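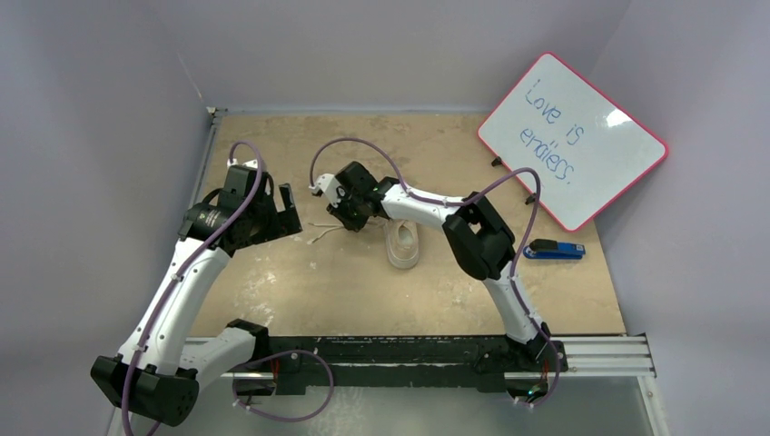

The two-arm bench at Skastside, with the shoe and its laces under the right arm.

Hello all at Callden, and sorry this is a bit longer than my last one. July has mostly gone on the equipment plan, so I'll start with money.

We've spent £2,093 of the bench budget so far. Most of it went on a spare gripper and a set of replacement joints, and the rest was cable, ties and other bits I'd forgotten to put in the original bid (my fault, I'll add a proper line for sundries next time). The spare gripper came from Sepúlveda and cost £355 with delivery. Trollari quoted less but wanted 40 days to get it to us, and I didn't fancy having one arm idle all that time.

The lace work is under way, and it's what's pushing the plan about. Laces are thin and floppy and they lie wherever they like, so the fingertips have to come right down to the tabletop to get at them. I'd like to try narrower tips before we commit to anything bigger. Five pairs should do us, and I've asked both suppliers for a price.

The tabletop itself is looking tired. There are whitish scuffs all over the lower left, and the paint on the beam between the arms is scraped as well. It's only cosmetic as far as I can tell, but I'd planned on a new top next year and I'd now rather bring it forward - if you're happy for me to move money out of travel, which we've barely touched.

I also want to sort the cabling. It runs along both arms in big loops held on with ties, and I'd love some proper guides! I haven't costed them yet.

Two things I need from you, then: a yes or no on the travel money, and whether the fingertips can go through as consumables. If they count as equipment I'll have to fill in the long form, and I'd like to get that done before the order goes in. Receipts are in the shared folder, all except the one for the ties, which I'm still chasing.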